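Chapter 7

Lending a Robot Your Hands

Try writing down how to fold a T-shirt. Go on, grab a scrap of paper and give it five minutes! Most people get as far as "lay it flat" before the trouble starts. Flat how? Which bit do you pick up first? What if one sleeve is tucked up inside the body? You have done this job since you were small, and yet the words won't come, as your fingers learned it without them.

That puzzle is the heart of this chapter. In Chapter 6 we programmed an arm to move between fixed points, and it did so beautifully – as long as the world stayed put. Cloth never stays put. Drop the same shirt twice and you get two different heaps, so a list of fixed points is no help at all. What we can do is show the robot how the job goes, again and again, and let it learn from what we did.

There are two main ways to do the showing. In the first, you take hold of the arm itself and move it through the task, a bit like guiding a child's hand around the letter S. In the second, you stay a step away and drive the arm by remote control, often with a smaller copy of the arm that the big one follows. Either way, the computer records the joint positions and the camera views together, many times each second. One complete run from start to finish is called a demonstration.

Our running case study is the Jimar laundry project, led by Pallavi Dwivedi. Her team collected 2992 demonstrations of folding and sorting clothes, and later threw out 1288 of them. I love that second number! It tells you how much judgement goes into good teaching data. Some runs were dropped for long pauses, some for clumsy grasps, and 34 for the very human reason that the operator had sneezed. We will come back to how Dwivedi's team made those choices in Section 7.4.

By the end of the chapter you should be able to plan a set of demonstrations of your own, spot a poor one on playback, and explain why a robot that has only ever seen tidy starts will struggle with a messy one. You will need the Dirklow desktop arm from your lab kit, or the Haddad simulator if you are studying from home, and an old T-shirt you don't mind stretching.

Before you read on, spend a minute with the view from a head camera. Look at where the gripper has hold of the blue garment, and at how the cloth is bunched on the green sheet. Where would you grip next? Jot down your answer and keep it handy for Exercise 3.

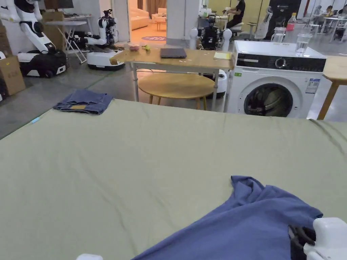
7.1 Guiding the Arm by Hand

Start with the motors switched to free-drive mode, so the arm moves easily when you push it. Hold it close to the wrist, and keep your fingers clear of the camera's view.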